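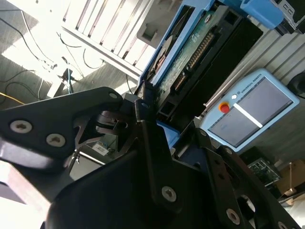 3.2 Do panic buttons on night buses reduce assaults?

The case for panic buttons in Prastport rests almost entirely on one claim: that assaults on night buses fell after the Prollunero system was installed in May. We do not think the records support it. The city fitted 200 buses, all of them on routes that had also been given later police patrols, and no route received the buttons alone. Any drop in reports could come from the patrols, from the buttons, or from fewer people riding at night.

Khaemba's account of the rollout (Faraji Khaemba, working note, Jan 17, 2017) is more careful than the press coverage that followed it. He points out that only two routes had usable figures from before the change, and that drivers on both were told to log incidents in a new way once the buttons were live. A pushed verbal threat and a physical assault went into the same column. Under those rules a fall in "serious" cases tells us very little.
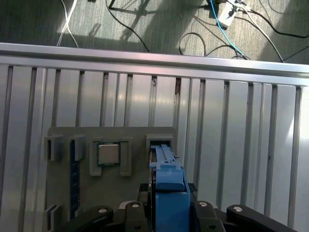

Figure 2. Loose cables and a small white power adapter on gray carpet, with an aluminum rail across the middle.

Kondmont, the supplier, treats each press of a button as a "prevented incident." We see no basis for this. A press shows that a rider was worried, or leaned on the wrong part of the seat – it does not show what would have happened next. The supplier's summary also leaves out how long it took for help to arrive, which riders in our interviews asked about more than anything else.

Hajdu offers a weak comparison. Three routes there had patrols and no buttons, and reports fell on two of them. The numbers are small and we would not build a policy on them, but they are at least as good as the evidence used to justify the Prastport contract.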